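Setting Up a Shared Snack and Work Corner
Student project report, Sokol Hall, May 2020

Why we chose this project

Our course asked each group to pick a room that people already use and make it a little easier to live with. We picked the work room on the upper level, mostly because we all spend so much time in it, and because it has to be two things at once – a place to work and a place to eat something small before going back to work. We had a budget of 900 for everything, and we are pleased to say we stayed inside it, though the dishes took more of it than we had planned.

What we looked at first

In September we simply sat in the room and kept notes. Food landed wherever there was a gap, and crumbs followed. We tried a deep Tinen bowl to start with, and it was a handsome thing, but small pieces of fried food disappeared into the bottom of it and people had to fish for them. The shallow pink bowl won easily. It has a wide rim that is comfortable to hold, and the color is cheerful enough that it doesn't get lost among the gray and black things in the room!

The rack took longer. We compared a closed cabinet from Jandton with an open grid, and went with the white grid because small items can be clipped straight to the bars and you can see through it to the railing. The cabinet would have cost 1368, so that settled the last of the arguing.

The room in use

The bowl with one fried piece in it, then two views toward the white grid.
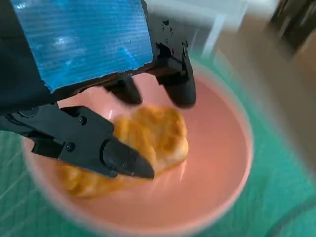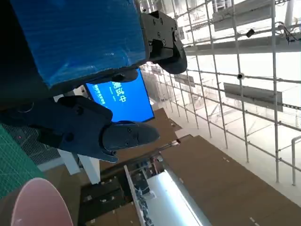
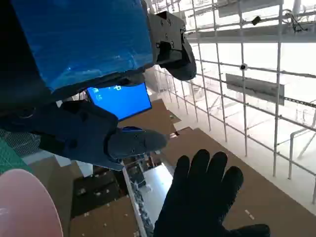
What we would still change

The cables at the top of the grid are the part we like least. They hang in a tangle, and we would like to run them along one bar and tie them every so often – a slow job, but a cheap one. We would also swap the cardboard on the floor for an Imer mat, once there is money for it, as cardboard is hard to wipe clean and the corners lift.

The bowl we would leave exactly as it is, and perhaps buy a second one in the same color for busy afternoons.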